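Hilo sobre el Dell de sobremesa que me ha tenido entretenida toda la semana. Va largo, avisados estáis 🧵

Lo compré de segunda mano en Magsi, la tienda de reciclaje de Kusau. En casa ya le llamamos Castotine porque todo cacharro que entra aquí acaba con nombre. La idea: desmontarlo entero, limpiarlo, anotar cada pieza y volverlo a montar con calma.

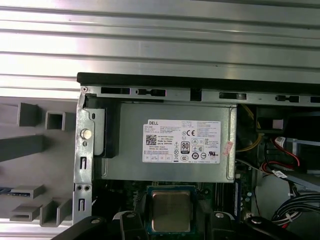

Las cajas de oficina me parecen una maravilla, de verdad. Mucha chapa, poco adorno y todo pensado para que alguien con prisa pueda meter mano. Esos tornillos de apriete manual como el plateado del soporte, al lado de la fuente, deberían ser obligatorios por ley. ¡Los quiero hasta en los muebles de la cocina! La etiqueta de la fuente también es de Dell, con su QR y todo, así que me la apunté en la libreta.

Ahora lo que da respeto. El procesador es lo único que toco aguantando la respiración, y eso que no es el primero. Reglas de la casa: por los bordes, sin café cerca y sin hablarme hasta que esté en su sitio.
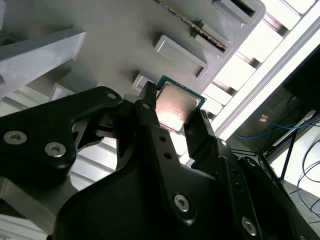

Suryani Goh me escribe que ella limpia siempre la pasta vieja con alcohol isopropílico y un filtro de café, que el papel de cocina deja pelusa y luego todo son lamentos. Apuntado, Suryani. Yo era de papel de cocina hasta hoy, lo confieso.

Con la fuente me puse tiquismiquis. Me encanta leer etiquetas (sí, también las del champú) y estas son como un pasaporte lleno de sellos de países. De abrir la fuente, ni hablar, eso no se toca. Brocha suave por fuera, aire por la rejilla y listo.

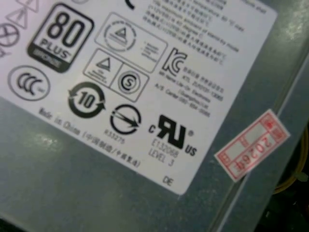

El logo 80 PLUS y el KC, en la misma etiqueta.

Sigo, que me lío. En la libreta pongo una página por pieza: de dónde sale, qué tornillos lleva y hacia dónde miran los cables. Lo de los cables lo aprendí a las malas en junio, con el otro equipo, cuando me pasé una tarde entera buscando dónde iba un conector enano del frontal. Desde entonces dibujo hasta la muesca de cada uno
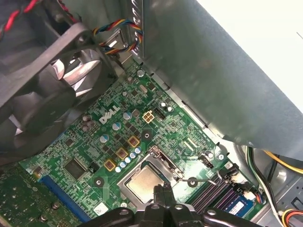 y pego un trocito de cinta con un número en el cable y otro igual en el dibujo. Queda feísimo, pero al volver a montar voy como un tiro.

Para los tornillos uso una caja de pastillas de esas de la semana. Los de la placa por un lado, los de la fuente por otro, y el compartimento del domingo para "no sé de dónde ha salido este". Siempre hay alguno, qué le vamos a hacer.

Me falta decidir qué sistema le pongo. Tira a ser el ordenador de las fotos y de las recetas, nada exigente. Si alguien ha probado Vurkex en un equipo de oficina viejo, que me cuente qué tal, porfa, que no me fío de las reseñas.

Mañana pongo la lista de herramientas, que ya me la habéis pedido varias por privado.

Contacto · © 2021 · Volver arriba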